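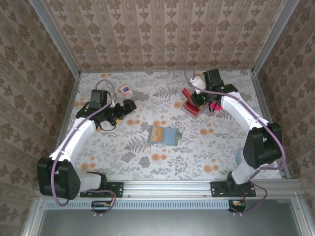
I have been putting off the card situation in my house for most of a year, and this month I finally did it, and I am so happy about it that you all have to hear the whole thing! Loyalty cards, library cards, the punch card from the bakery, two old gym passes, gift cards with who knows what left on them. They lived in a drawer, in coat pockets, and in a mug. My favorite kind of backdrop for a sorting job is a pale flowery one, gray ferns with little peach-orange blossoms, and a strong color on top of it just sings. Look at that glossy red box! Anything that bright is impossible to lose, and after a year of digging through a dark drawer I can't tell you how good that feels.

So, the sorting. I dumped everything out and made two piles, keep and cut up. The keep pile came to 17 cards, down from a number I'm too embarrassed to type. My old Nishad coffee card had 2,607 points on it (I'd been saving since my last apartment), and you need 500 for a free drink. That's five drinks, people! I did a small dance in the hallway.

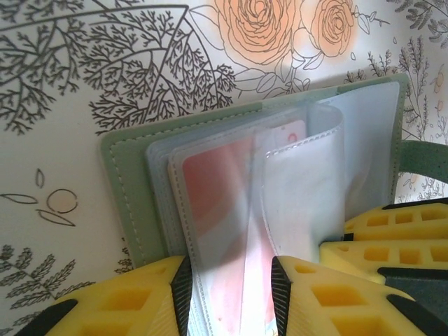
What I love about a booklet-style holder is that you flip through it like a tiny photo album. A wallet makes you pull out four cards to find the fifth. With frosted sleeves you don't get every letter of what's inside, but the color comes through, softened a bit, and color is how I find things anyway. Pink-red means one thing to me, blue means another. And sage green on the cover, with white stitching! I'm a sucker for white stitching.

My friend Esben Blöndal files his by how often he uses them, most-used in front. I tried that for a week and kept forgetting my own ranking, so now mine go by errand: groceries first, then pharmacy, then library, then the fun stuff at the back. 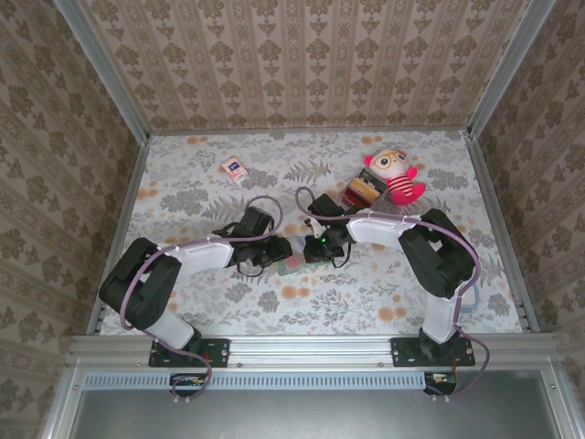
One thing I'd do differently is tackle the gift cards first. Checking balances took me most of an evening, and the Wavwood one made me sit on hold until almost nine. It still had 80 cents on it. I kept it, of course.

Next up is the button tin. If you have a system for buttons that doesn't involve more jars, please leave it in the comments, I have so many jars already.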